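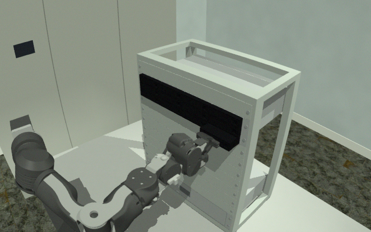 Fig. 1. Rack task, side view. Arm at the black section on the rack front.

MERER-SIM CHORES, data card

Short version: sim episodes for one question we keep getting asked - can a robot arm do the boring jobs yet, in a kitchen or on a shop floor. Answer so far: some of them, slowly, on a good day.

Everything is rendered. No real robot data in this release. Real arm numbers from the Kerkport shop will go in a seperate card when Rasha gets them cleaned up.

What's in it

763 episodes, all rack work. Each one has a wide side view plus a close view from near the gripper. Joint states at every step, gripper open/close, pass/fail flag. Flag is set by script, then checked by hand for the fails only.

Splits
train: 622
test: 141
No val split. Carve your own out of train.

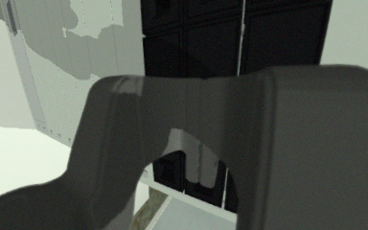

Last updated: April 3, 2022 (M. Morgan)

Close view notes. Gripper takes up most of the picture and you get the dark cabinets over the top of it and through the gap. Annoying for people, also annoying for policies. Don't crop it out, we tried, scores went down. Textures are plain and low detail, so don't expect anything trained on this view alone to hold up in a real room.

How the baseline does

Bowen baseline, trained on the train split, over 400 rollouts. Gets to the rack nearly every time. Lining up with the slot is where it goes wrong - comes in a bit high, touches the bar, then keeps pushing. A person would feel that and back off. The baseline has no force input so it just sits there until the step limit (900 steps, hard coded, sorry).

So for shop-floor use: not yet, not without somebody standing next to it. Reaching is fine. Contact is not.

Household stuff: no claims. The kitchen cabinets are background in this release. Mikitz chores (dishes, wiping down) are a different repo and not ready.

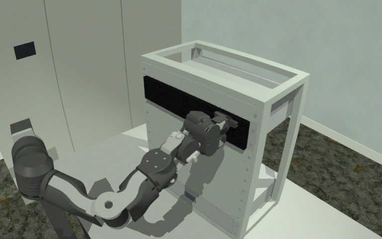
Fig. 2. Same task, fingers at the edge of the slot.

Known problems

- shadows from the arm fall on the lower panels and the baseline seems to care. Lighting randomization is off in this release
- the floor texture is busy, the walls are plain. Don't read anything into it
- a few episodes from January have the old joint order. Listed in bad_order.txt, skip or remap
- pass flag only looks at final pose. Ugly passes count as passes

Not for

Safety claims. Cycle time estimates. Telling your boss the night shift can be automated.

Questions

Open an issue, Mabli Morgan reads them. For the baseline weights ask Rasha Nseir, they are too big for the repo.

TODO: force channel, fix the step limt, val split maybe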